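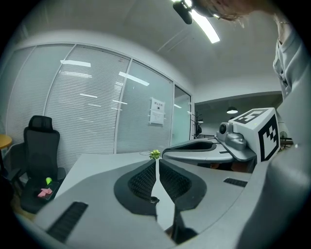

## Unit 4: Marks and stains on work surfaces

Porthorpe Building Care course, handout for Fri 14 October. Read with the Unit 3 notes on cleaning agents.

### 4.1 Terms

A **deposit** sits on top of the surface and can be lifted without changing it. Limescale, dried tea and glue residue are deposits.

A **stain** has gone into the surface. The colour lies below the level a cloth can reach, and removing it means drawing it out or bleaching it.

**Damage** is a change in the surface itself: a scratch, a blister, a patch of lost gloss. No cleaning agent corrects it. Record it and pass it to maintenance.

The three are often confused on pale surfaces, where all of them may show as a slight change of tone. The faint circular mark on the white tabletop at the head of these notes is typical: its shape can be recorded from a picture, its class cannot.

### 4.2 Ring marks

Rings are the commonest mark on shared tables. Possible causes:

- a wet base left standing, with minerals deposited as the water dries
- a hot base, which may soften or cloud the finish
- a rubber or soft plastic foot, from which oils pass slowly into the surface
- repeated turning of an object on one spot, which changes the gloss

The first is a deposit, the third a stain, and the fourth is damage. The second may be a stain or damage depending on the finish. On waxed or lacquered timber, a white ring usually means moisture held in the finish, and a dark ring means that it has reached the wood.

### 4.3 Order of testing

Work from the mildest method upwards. Stop as soon as the mark changes.

1. View the mark at a low angle with a lamp to one side. Note any change in gloss.
2. Draw a fingernail across the edge. A ridge suggests a deposit.
3. Wipe with a damp cloth, then a dry one.
4. Apply neutral detergent, leave for the time on the label, rinse and dry.
5. For a suspected mineral deposit, use a weak acid cleaner. Never use it on marble, limestone or terrazzo.
6. For a suspected oil stain, test a solvent on a hidden area first.

Abrasive pads are not a test method. They turn a stain into a stain with a scratch – and the second fault is permanent.

### 4.4 Survey exercise

The Vustberg survey covered 422 tables in teaching rooms. Ring marks were recorded on 93 of them, and more than 200 had at least one mark of any kind. In 13 cases the ring had been recorded as a stain and was later reclassified as damage.

Calculate the share of tables with ring marks, and the share of those that were reclassified. Then state which step in 4.3 would most probably have found the error earlier.

### 4.5 Recording

Use the Serkutmont sheet. Enter room, surface material, shape and width of mark, class, and the last step reached. If the class is uncertain, write "open" and leave the cause blank. The repeat survey is in December, in the Sutherland block.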